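# When the gripper squeezes too hard: finding and fixing a grip force fault

*Last revised December 2020, after the second mop.*

This page is for anyone at Bloxham running the Sturholm cell on soft packaging. It covers one fault: the fingers close on a carton, reach the force you asked for, and then keep going. You will know you have it when the packaging starts to look tired, or when your shoes do.

The controller won't tell you. As far as it is concerned the pick was a success, since the carton was undeniably picked. Gareth Catterall ran the cell this way for most of a morning in May with a full row of green lights and a spreading puddle.

## Before you start

Press the stop and wait for the arm to settle. Then switch the cell to manual with the key, take the key out and put it in your pocket. Leaving it in the switch is how Rumwood lost a light fitting.

You will need:

- a hand force gauge
- the 4 mm hex key (the one on the string, which should still be on the string)
- a dry cloth
- an unopened one-litre carton

Check that the cap on the carton is done up before you go any further. Lorraine Nuttall has asked for this line to be added and I have added it.

## 1. Look at the carton while it is held

Jog the arm to the inspection pose at slow speed and close the fingers on the carton. Stand outside the guard and use the wrist camera. Most people look at the carton after it has been put down, by which time the board has sprung back a bit and everyone agrees it's fine.

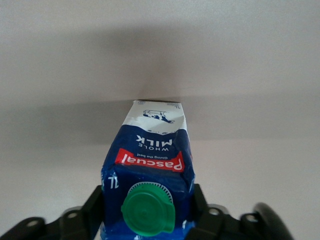
Creasing along the corners, where the fingers bear on the sides, is what you are after. A little is normal for card. If the folds run well into the printed face, or the panels are wrinkling away from the fingers, carry on to step 2. Test with the carton inverted as well as upright, because the tipping programme holds it that way and the fingers land nearer the top end, where the shape is less forgiving.

Save a still at each setting. You will not remember which was which.

## 2. Measure the real force

Open the fingers, take the carton out, and set the force gauge between them. Keep your own fingers off the pads. Command a close at setting 400 and write down the reading, then do the same at 800.

The second reading should be close to double the first. If both come out the same, the controller is ignoring your setting and using the default, which was chosen by somebody who handled castings. Go to step 3. If the readings differ but are both too high, skip to step 4.

## 3. Put the force limit back

Open the Sitia panel and find parameter 19. It should read *user*. After a firmware update it reads *factory*, and the panel doesn't mention this anywhere. Change it, save, and power the gripper off and on again. Saving alone does nothing, though it does play a cheerful little noise.

Repeat step 2.

## 4. Check the pads and zero

Worn or loose pads shift the contact point and throw the reading out. Tighten the pad screws with the hex key, wipe both faces, and re-zero with the fingers empty and fully open. If you zero with a carton in, the gripper decides that a crushed carton is what nothing feels like.

## 5. Run it again

Start with a fresh carton, because one that has already been squeezed will crease at any setting and send you back to step 2 for no reason. Do the upright hold first, then the inverted one, and compare the stills. Keep the speed down until both look right.

Once you're happy, write the two gauge readings on the sheet inside the cabinet door, initial them, and return the key. The mop lives behind the compressor.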